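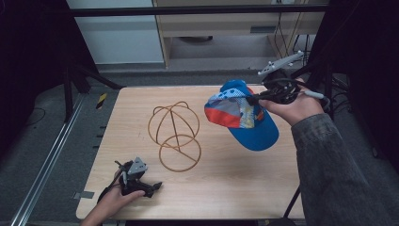

*Cap and wire stand, Burville, August. Right gripper on the crown.*

I had promised myself I'd write this up the same evening and of course I didn't, so it's past eleven the next night and I'm at the kitchen table with cold tea, trying to get it down before it turns into a better story than it was.

The short version is that the right gripper let us down again. We had 300 takes of the hat task on the sheet for Pultent, and I was feeling pretty pleased with all of us, and then I sat down to play a batch back and the right hand was sliding away from itself. The left was solid as a rock. The right would start each take where it should and by the end it thought it was 15 millimeters closer to the table than it was. If you're hanging a cap on a stand made of thin wire, that's the whole job gone. On replay the arm drove the cap straight down into the top loops and kept pushing, and the force limit that should have stopped it took far too long to trip. I hit the stop myself. Nothing was hurt but the stand, which I bent back over my knee, and my nerves, which I'm still bending back.

I was so sure it was the software. Zoltell had sent us a new build of the tracking package that week and I wrote them a rather stiff email (I'll have to write them a nicer one tomorrow). Then I spent most of the afternoon going through the bad takes one at a time, and 73 of them had the same little jump, always after a reach across to the far side. Once I saw that, I went and took hold of the plate on top of the right gripper and gave it a wiggle, and it moved. Hardly anything, you'd never notice it by eye, but it moved! One screw had backed out. I felt such relief and such embarrassment, both together, and I laughed out loud in that quiet room like a crazy person.
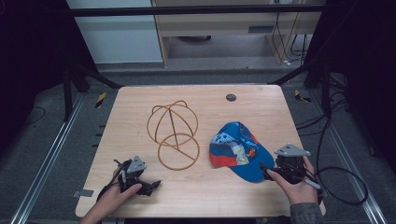
The slow trip on the force limit bothers me much more than the screw does, and I don't want it to get lost just because we found the other thing. A loose plate spoils data. A limit that doesn't trip could spoil somebody's fingers, and we do work close in – the cap lies on its side and the right hand goes right up to the brim with the gripper still in it, and we've all gotten so used to that. For now the arm stays powered off until the limit has been tested 25 times in a row against the foam block, and I mean in a row, starting over if it misses one. I'd also like the threshold itself looked at. I have a feeling it was set back when we were doing the heavy boxes and never brought down again.

The Mihăilă people will be disappointed about the delay, and I don't blame them, they've been very patient with us. I'll call in the morning after coffee. We can keep what came before the first jump and redo the rest.

Bring the small torque driver from home. And thread lock, the blue kind.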